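**Wello Bench Arm, model 3343** — for game makers, kit packers and small finishing shops

If you've ever spent an afternoon setting small pieces onto a mat one after another, you already know most of what we would like to say about the Wello. It is a tabletop arm with a two-finger gripper, and it was drawn up for shops where good people lose good hours to picking up, turning and putting down. We had chess sets in mind from the start (Pratovitz, our first customer, makes little else), but it is just as happy with knobs, bottle stoppers and the like.

The arm takes over the repeated part of the job. Your crew still chooses the wood, does the felting, and decides which pieces are good enough to go out the door — and we would be sorry to see a shop give that up. What usually changes is the shape of the day. At Pratovitz the packers used to trade places every hour to spare their wrists. They now stay with one order from start to finish, and two of them have learned to write the placing routines themselves.

Those routines can be tried in the simulator first, and we do hope you'll use it, as it comes with every arm and costs nothing extra. The workshop room has a wood-topped table, a tool board, a rolling cart and a small chess setup to practice on.

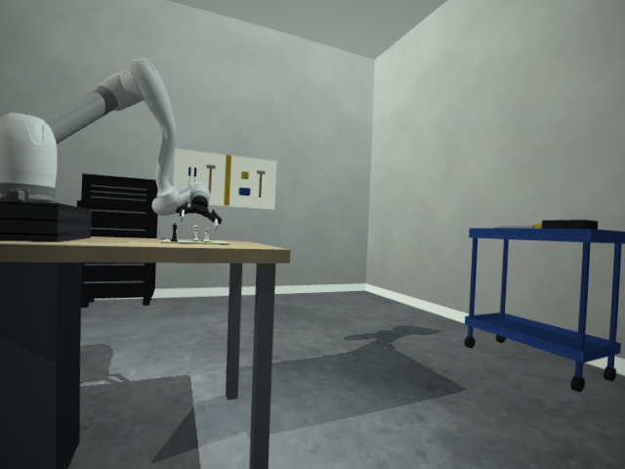
Ignacio Toledo wrote to us that he had worried the younger packers would never get a feel for the pieces if a machine did the handling, and that he still puts every new hire on hand packing through October before they touch a routine. We think that's a fine way to do it, and we've added his schedule to the training booklet.

**What comes with it**

- Arm, base and two-finger gripper
- Simulator license for the whole shop, with no limit on seats
- Training booklet and 85 ready-made routines
- Two days with one of our people at your bench

**Ordering**

Arm and gripper: part 3343
Spare fingertips, pair: part 1266
Pedestal: part 3853

Orders go through our Sepúlveda office. Please tell us how many people will share the bench when you write, so we can send enough booklets.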